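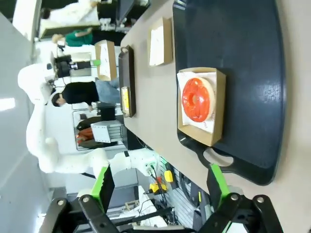

13 Jan 2019
By Caradog Phillips

Progress report to the Verkov small business fund, covering December

You asked for a report that was shorter than the last one and contained fewer adjectives. I have done my best with the first part.

The single-box counter at Jaseo Donuts in Sodus is up and running. As agreed, we stopped piling donuts into shared bags and now serve every one in its own lined kraft box, carried to the customer on a tray. The grant bought 2,000 boxes and a stack of liners to match. We have 500 boxes left, plus a number that Tudur Penry sat on.

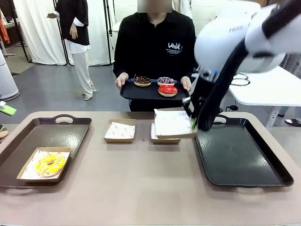
Trays took up more of December than I would like to admit to a funder. We had budgeted for one size and discovered that our customers order in every size. The black ones with the cut-out handles won. A yellow-glazed donut with sprinkles, boxed, takes up so little of one that there is plenty of room for the rest of the order, and three unboxed donuts can share another if whoever is holding it keeps it level. Holding it level is now part of the training. It takes an afternoon, including the sulking.

Glazes are the other running expense. The red sells out first and shows every fingerprint, so it gets boxed as soon as it has set. 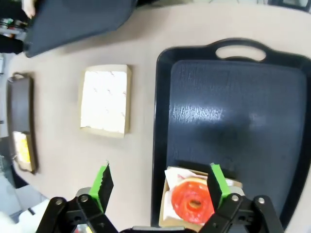
Sioned Wogan would like it on record that the boxes should be opened and lined before the doors are unlocked, that she said so in the original application, and that folding cardboard in front of a line of hungry people is no way to earn a living. Her point is accepted. Lining now starts before opening, and she is in charge of it, an outcome she says she did not ask for.

We also changed the liners. The plain ones were cheaper, but regulars took against them, and we went over to the printed sheet with the smiley faces and YUMMY in red capitals. I voted no. The chocolate with the chopped topping looks very good on it, and I have been reminded of this daily.

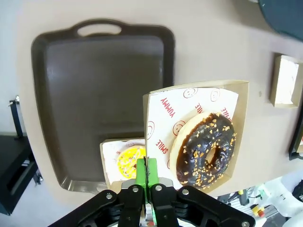

Money and next steps

We are $50 over on trays and under on everything else. With your approval I will move the difference across from signage, where the quote from Ghaffari came in low. We still need 2 more trays before spring, and a shelf to keep them on that is out of Tudur's reach.

Receipts are going to Catrin Hopkin under separate cover.

Related items
Jaseo Donuts: original application and budget
Liner samples, notes from the tasting
Ysaline Lecomte: visit to the Sodus counter
Reporting dates for current grantees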